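Malener Household Goods Program
Progress report to the Mansour Fund
Prepared by Hanane Younis, program lead
Wednesday, July 9, 2025

Period covered

This report covers the second quarter of the grant. The first quarter was spent on the lease at Druroveck Street and on hiring, and was covered in the previous report. Since then the work has moved to the sorting room itself: the tables, the containers, the labels and the way goods get from the loading door to the families who asked for them.

Summary

We packed 193 household sets in the quarter. Each set has kitchen basics, towels, bedding for the number of people in the home, and a small group of bathroom items. The target in the grant agreement is 600 sets for the full year, so we are behind an even pace. Most of the shortfall comes from April, when the room was only open two days a week while the floor was being repaired. May and June were both close to plan.

Referrals came from 27 agencies. Several of these are new to us, and their forms are not always complete. The most common gap is bed sizes. We now call the agency the same day when a form is missing this, and the set stays on the waiting shelf until we have an answer.

Sorting and containers

In the last report we said that the cardboard cartons on the sorting line were wearing out too fast. They went soft at the bottom and the flaps got in the way of people reaching in. We have replaced them with woven baskets at the small goods tables. Larger goods such as blankets and pots still go straight into lidded tubs from Prodgate, which stack well and can be wiped down between uses.

The baskets are for items that are handled one at a time: utensils, dishcloths, soap, tea towels. They have sloping sides, so it is easy to see what is at the bottom, and the rounded corners do not snag cloth the way the carton edges did. Each table has its own basket, and it goes back to the same spot at the end of the shift.
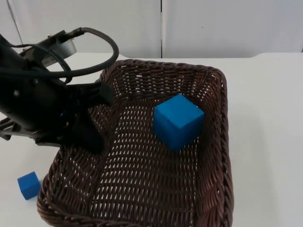 Dark brown woven basket on a white tabletop, sorting room, Druroveck Street.

There are two drawbacks. Small things such as teaspoons and bottle openers can catch in the weave, and crumbs and lint collect there. We have added a cloth liner to the baskets used for cutlery. The liners are washed on Fridays with the donated towels. The other baskets are shaken out and brushed at closing. The second drawback is that the baskets do not fold or nest as flat as the cartons did, and they take up most of the lower shelf by the door when the tables are cleared.

Labels

The handwritten tags have been replaced with printed cards, one color for each room of the home. Kitchen is yellow, bathroom is blue, bedroom is green. Staff asked for larger print and we changed the cards once already, in May. The old tags are still being used up on the tubs in the back aisle, and we expect those to be gone by the end of summer.

Packing errors

We check one set in every ten before it leaves. The usual mistake is a missing can opener or a single pillowcase where there should be a pair. Errors dropped after we moved the checklist from the wall to the table, where the packer can mark it while working. Wrong bed size is still a problem but, as noted above, it mostly starts with the referral form.

Stock

Towels and plates are well supplied. We have over 1,000 dinner plates in storage and have asked donors to hold off on more until fall. We are short of saucepans with lids, twin sheets and sharp knives. Knives are bought new in every case. Twin sheets were bought twice this quarter from the purchasing line, and we may need to move money from the shelving line to cover a third order. We will write to you separately if that is needed.

Budget

Spending is in line with the approved budget except for the floor repair, which the landlord has agreed to share. We are waiting for his part of the payment. The change from cartons to baskets was paid for out of the sorting supplies line and did not go over it. The figures are in the attached sheet.

Next quarter

- Open the room on Saturday mornings to make up sets missed in April.
- Send all agencies a shorter referral form with bed sizes on the first page.
- Fit a second low shelf by the door for basket storage.
- Finish the printed cards for the back aisle.

The next report is due in October. A site visit can be arranged for any weekday morning before then - please contact Hanane Younis at the Malener office to set a time.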